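3.2 Recovery talk in the dressing room and after

We come now to the part of the study that gave us the most pleasure to carry out, and, we will admit, the most trouble to write up. When we first approached the Brondach Cricket League about the way its captains speak after a heavy defeat, we expected to be handed a few match reports and wished good luck. What we got was a great deal more generous than that. The league opened its audio archive to us, and over two seasons we were able to listen to 128 captains' interviews, most of them recorded within an hour of the last wicket falling, with the rain covers still being dragged about in the background of a good many.

Our first pass through the recordings was a slow one. We transcribed everything by hand, including the sighs, and ended with 2,605 separate remarks that could be coded as placing responsibility somewhere: on the batting, on the toss, on the pitch, on the captain's own choices, or on nothing in particular. The last of these groups was larger than we had guessed it would be. A captain who has just watched his side lose by an innings will often talk warmly about the effort in the field and then drift, quite naturally, toward the next match.

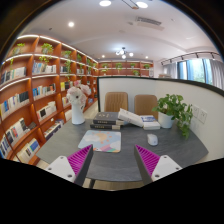 Figure 2. Bookshelves and table in a reading room.

The clubs differed from one another in ways that the league table alone would not have told us. At Brarka, where the same small group of senior players has shared the captaincy for years, blame was nearly always taken on by the speaker. At Pelkonen, a younger side with a fast outfield and a short boundary on the river end, captains were much readier to name a session or a spell of bowling that had gone wrong, though they very seldom named a teammate. We had wondered whether this might simply follow from the size of the defeat, so we looked separately at the matches in which the opposition had passed 300 in the first innings. The contrast between the two clubs held up there as well, and if anything it was a little easier to hear.

One match from October deserves a longer mention. Ditow, chasing 269 on a dry and friendly pitch, lost their last six wickets in the hour after tea, and their captain gave an interview so unlike his earlier ones that both coders marked it for discussion before they had spoken to each other. He was brisk, he was plainly cross, and he used the word "timid" of his own batting twice. We return to this interview in Section 4, where we set it beside the remarks he made after the two matches that followed.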